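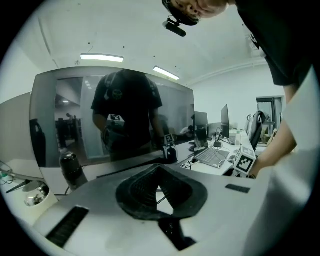 How do I know which version of a place name to use when the old letters spell it four different ways?
Use the spelling in the place column, and look in the original column if you want to see what the writer put. We never throw a spelling away.

Bostuvstead Postcards: a data card

Welcome! The Bostuvstead Postcards collection is a set of 1000 typed-up messages from the backs of old holiday postcards, along with the place each one was sent from, the place it was sent to, and a few notes on the handwriting. It is small, it is plain text, and it is a joy to read through. If you like weather, boarding houses, sore feet and news of other people's aunts, you are in for a treat.

Version 3, released 2023-06-24.

What you get

Two files. The first, messages.csv, has one row per card. The second, places.csv, lists every place name we found with its settled spelling and the older spellings that go with it. Both are saved as UTF-8, with commas between the columns and double quotes around anything that has a comma inside it (nearly every message does, as these writers loved a comma).

The columns in messages.csv

id: a short code, starting with B.
place: where the card was posted, in the settled spelling.
original: where the card was posted, as the writer spelled it.
sent_to: the town or village in the address. House names and street names are left out.
message: the full text on the back, with line breaks shown as a slash.
hand: clear, fair or hard.
ink: pencil, pen or unsure.
notes: anything the person typing it up wanted to pass on.

If a column is blank, the card didn't say. A question mark in square brackets stands for a word we couldn't read, and a word followed by a question mark in brackets is our best guess. Please keep these in if you copy messages elsewhere — a guess that loses its question mark soon starts to look like a fact.

Where the cards come from

Most were posted in Vovham, which had the pier, the bandstand and (going by the messages) the worst kippers on the coast. The next largest group comes from Truvholm, where people went for walking and came home with blisters. A handful were sent from Steinbach by the same family, year after year, and they are some of the best in the whole set. Do read them in order! The running quarrel over the loan of a suitcase is settled in the end, by post, in pencil.

How we typed them up

Each card was typed up twice, by different people, and the two versions were laid side by side. Where they matched, that was that. Where they didn't, a third reader chose between them or put in a question mark. Spelling mistakes stay as they are. So do missing full stops, crossings-out (shown between two tildes) and kisses (shown as x, as many as the writer gave).

Messages written sideways up the margin come at the end of the text, after the word MARGIN in capitals. Upside-down ones are treated the same way, with the word TOP.

Things to watch for

Dates are patchy. Plenty of writers put only "Tues" or "after tea", and postmarks are often smudged, so there is no date column in this version. July turns up in the messages far more than any other month, which tells you when people took their holidays and very little else.

The people who kept their postcards are a small slice of the people who sent them. Please don't use the set to say how a whole town spoke or spelled.

Changes in version 3

The hand column is new. Truvholm and its older spellings are now joined up in places.csv. Stray spaces before slashes are gone, and the tilde marks now come in pairs everywhere.

Using it

Free for any use, with a mention of the Bostuvstead Postcards. If you spot a slip, send us the id and the word you think it should be. We love getting these — somebody recently cleared up a word we had been staring at for months, and it was "marrow".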